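Relen Valley Care Consultation Responses, data card / readme

Maintained by Kinga Fekete. Typed up fast, will tidy later.

What this is

Written comments from the public on the plan to move minor injuries and outpatient clinics out of Plultden hospital and into a shared health center at Salehi. One row per comment, not per person. If somebody wrote about buses and also about blood tests, that's two rows with the same form number.

Covers the paper forms and the web form. Does not cover phone calls, those went to a different office and I never got them.

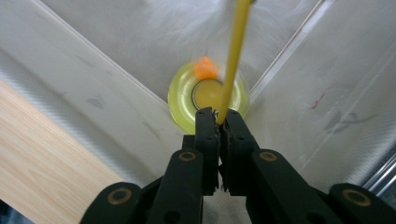

Paper forms were typed in by hand. Spelling left as written except for place names, which I fixed so you can search on them. Plultden had a lot of spellings.

Files

responses.csv - the comments
themes.csv - theme codes and what they mean
meetings.csv - venue, start time, main topics raised
notes.txt - odds and ends, read before you email me

Columns in responses.csv

form_no - number stamped on the form, web forms start with W
area - Plultden, Relen, Salehi, Flasden or blank
theme - one code from themes.csv
text - the comment
stance - for, against, mixed, unclear

Themes

There are 26 codes. Transport is the biggest by far, then staffing, then weekend opening. "Other" got used too much in the early batches, sorry. Codes 4 and 40 overlap (both are home visits, 40 was added for end of life care) so merge them if you don't need the split.

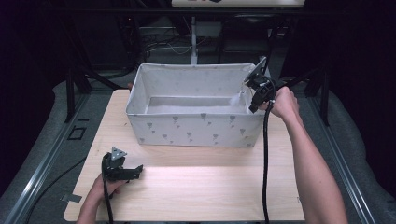 Meetings

Evening ones ran 60 minutes, Flasden went over. No recordings. Notes were taken by whoever was free so the detail varies alot. Don't quote them as if they were word for word.

Privacy

Names, phone numbers and street addresses removed. Named doctors and nurses changed to [staff]. Some comments describe an illness closely enough that a neighbor could guess, those are cut down and marked with a * at the end. If you spot one I missed tell me and don't repost it.

Known problems

- Web form was down for part of August, Flasden numbers are low becuase of it
- area is blank on the older paper forms, they didn't ask
- stance is my own reading, no second coder yet
- a few comments stop mid sentence, the web box had a limit

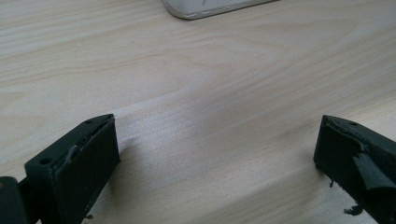

Using it

Fine for local groups, students, newsletters. Say where it came from. Please don't turn the stance column into a percentage and call it a vote, people chose to write in and it isn't a sample of anybody.

To do

Second coder for stance. Add the late forms from Salehi. Fix the commas in notes.txt.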